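Tovholm Toy Tidying Set: Data Card

Print this page | E-mail this page

# Summary

The Tovholm Toy Tidying Set documents the handling and putting away of small toys on a tabletop. It was assembled by the Verken play materials office for persons who study how mixed toys are sorted, grouped and returned to containers. The release consists of 2000 short recordings, a table of object names, and the written rules under which the recordings were labeled. This card applies to the release of July 2026 and replaces the notes circulated in May.

Readers who require only the object names may proceed directly to the section on naming. Readers who intend to compute results on the set should first read the section on known limitations, particularly the paragraph on partial concealment.

# Contents of the release

The files are divided into the following folders:

- recordings/ contains the 2000 recordings, in 40 subfolders, one for each arrangement of toys.
- labels/ contains one plain text file per recording, giving the activity, the objects involved and the container, if any.
- names/ contains the object table in its current form, together with the superseded table.
- review/ contains the remarks of the second readers, reproduced without correction of spelling.

The toys are of the kinds commonly found in a mixed play box: cubes in several colors, a spiky ball, a star, a rubber duck and a green bowl that serves as the container. Pieces may be in the bowl, on the open table, or leaning on one another. All of these are ordinary states of the material and were labeled as found.

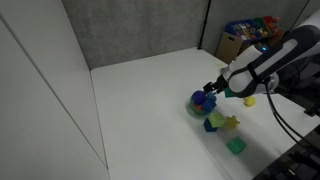

A piece is recorded as "in container" when it rests within the rim, whether or not it also touches another piece. Height above the rim is not considered. A ball that sits largely above the rim is therefore in the container, and so is a small piece under it. Earlier drafts employed a further label, "on container," which was withdrawn after the second reading because it was applied unevenly.

# Naming of objects

Each object has one primary name, made up of a color word and a shape word. The color word is taken from a closed list. Lime green and green are separate entries, as are blue and dark blue. Labelers were instructed to use the same name for an object throughout an arrangement, including in recordings where shadow alters its apparent color.

Shape words are deliberately plain. "Cube" is used for any block whose sides appear equal. "Star" is used for any flat piece with points, whether the points are rounded or sharp. "Ball" covers both smooth and textured balls, and texture is entered in a separate column. Pieces that cannot be named with confidence are entered as "small piece" followed by the color. This practice was adopted after 200 recordings had been returned for relabeling on account of guessed names.

The separation of the greens was the subject of some correspondence during review, and part of it is retained in the review folder.

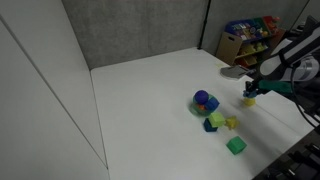
Duangjai Kamolrat objected that the two greens should be merged, on the ground that a child told to put away the green cube would accept either one, and that a tidying record ought to follow the instruction as it would be understood in a playroom. The same letter asked that the merged name be offered as an option even if the separate names were kept.

The second request was granted. The object table now carries a column headed "broad color," in which lime green and green share one value. The primary names are unchanged. Users who report results by color are asked to state which column they have used.

# Labeling procedure

The steps below were followed for every recording. They are given here in full so that additions made by other offices can be prepared on the same basis.

1. Open the recording and read the object list for its arrangement. Do not add objects to the list at this stage.

2. Enter the position of each listed object at the opening of the recording, using only the terms "in container," "on table," "on another piece" and "not seen." Where a piece is partly hidden by other objects or by equipment, enter its position if it can be determined and mark the concealment column.

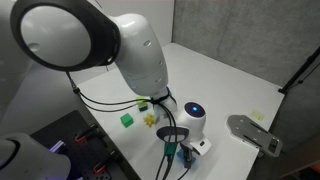

3. Identify the object being handled. If an object is near the point of handling but contact cannot be established, enter "uncertain" in the contact column.

4. Enter the positions again at the close of the recording, without reference to the first set of entries.

5. Submit the file for second reading. The second reader does not have access to the first reader's entries until both are complete.

Disagreements between readers were settled by discussion. A disagreement that could not be settled in this manner was left standing, and both entries appear in the label file, separated by a slash.

# Close views

A portion of the set, 400 recordings in all, consists of close views in which one toy occupies much of the picture. They are suited to the study of surface features such as bumps, grooves and ridges, which cannot be judged at table distance. They are less suited to naming. A toy seen closely from one side may not show enough of its outline to support a shape word, and the entry in such cases is "small piece" with a color. Softness of focus is marked in a column of its own and is not grounds for removal.

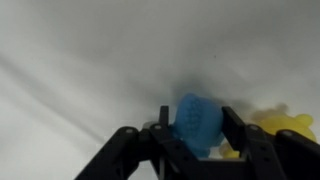

Güven Kurtuluş asked whether the close views should be withheld from any count of pieces put away, as the bowl is often not in them and a reader has no means of telling where the toy will be set down. Counting them, the remark continued, would lower the figure for tidying without any toy having been left out.

The office concurs. Close views carry the value "none" in the container column and should be excluded from counts of completed tidying. The Bayram script, supplied in the labels folder, makes this exclusion by default. The older Drosex script does not and is retained for comparison only.

# Known limitations

Partial concealment is frequent. Small pieces beneath a ball or behind a stack may be visible at one moment and hidden at the next, and the label "not seen" must not be read as "absent."

Yellow pieces are confused with one another more often than any other pair in the set. Where only part of a yellow piece is visible, the second reader's entry should be consulted.

The arrangements do not represent the range of toys found in a household. There are few soft toys, and books and puzzles were not included.

# Corrections

Corrections should be sent in writing to the play materials office at Verken, with the arrangement number and the recording number on the first line. Corrections to names are entered at the next release. Corrections to positions are referred to a second reader before entry.

Print this page | E-mail this page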